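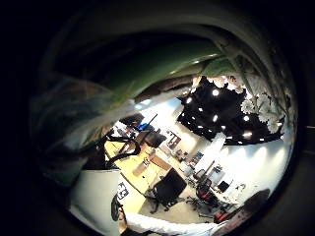

Write the Rules Before the Robot Gets Here

Print this page | E-mail this to a friend

Home | Opinion | Workplace | Standards | Archive

I have read a lot of rulebooks for hand-held grippers and sensor gloves this year, and I'd like to complain about most of them (fondly, because I know a few of the people who wrote them). The worst one had 239 numbered clauses. I got through it on a train with a bag of pretzels, and by the end I could tell you the approved font for the storage bin labels, but I still had no idea who's allowed to say "stop."

That's my gripe in one sentence! We write rules for the machine that's coming later, and we barely write any for the person doing the work now, with a thing strapped to their hand, in an ordinary office with desks and rolling chairs and people's stuff on the counters.

My friend Dalia Tamošiūnaitė and I have been arguing about this since September. She thinks a demonstration session should be treated like lab work: checklist, sign-off, the whole deal. I think it should be treated like moving a couch. You look at the path first, you talk to whoever's on the other end, and you put it down when your arms hurt. We've met somewhere in the middle, and where we've landed is three rules I'd happily defend to anyone.

First, a marker tag belongs on the kit checklist, same as the glove and the straps. If it's peeling or smudged, it gets replaced before the session starts. I've seen guidelines that spend two pages on calibration and never mention looking at the tag. Come on.

Second, the surface gets agreed on before anybody suits up. Which table, which part of it, and where the cables go. Okabe, a little outfit I did some writing for, has this down to one line on a card: "Hands here, wires there." I love that card. Cables love to creep, and a long table gives them plenty of places to go, so somebody has to own that job by name. A seam between two tabletops deserves a word too, if the task involves sliding anything across it.

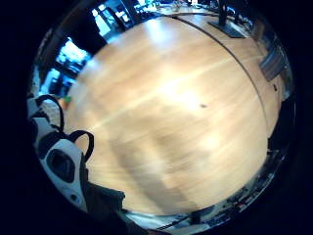
How long should one person wear the glove before taking a break?

I'd say two short sessions and then a real break with the glove off, and sooner if the wearer asks. The wearer decides, and the schedule bends around them.

Third (and this is where Dalia and I still get loud), anything personal in the room should be dealt with before recording. Screens turned off or turned away, mail put in a drawer, coworkers told what's going on and given a chance to go sit someplace else. A wide lens picks up a lot more than the tabletop. Dalia wants a signed form from everyone on the floor. I'd settle for a clear sign at the door and a person you can go talk to, plus a way to get a clip deleted without having to explain yourself. Forms are fine, but I've signed plenty I never read, and I bet you have too.

Toàn Hoàng wrote to me after my last column to say rules like these slow everybody down. Sure, a bit. So does wiping the counter before you cook. He also asked who's supposed to enforce them in a small shop, and that one's harder. I'd give it to whoever is running the session that day and rotate it, so it doesn't turn into one poor soul's reputation. Dalia would appoint somebody permanently. I expect we'll be at it again over lunch.

We use cookies to remember your reading preferences. By continuing to browse you accept our cookie policy. OK | Settings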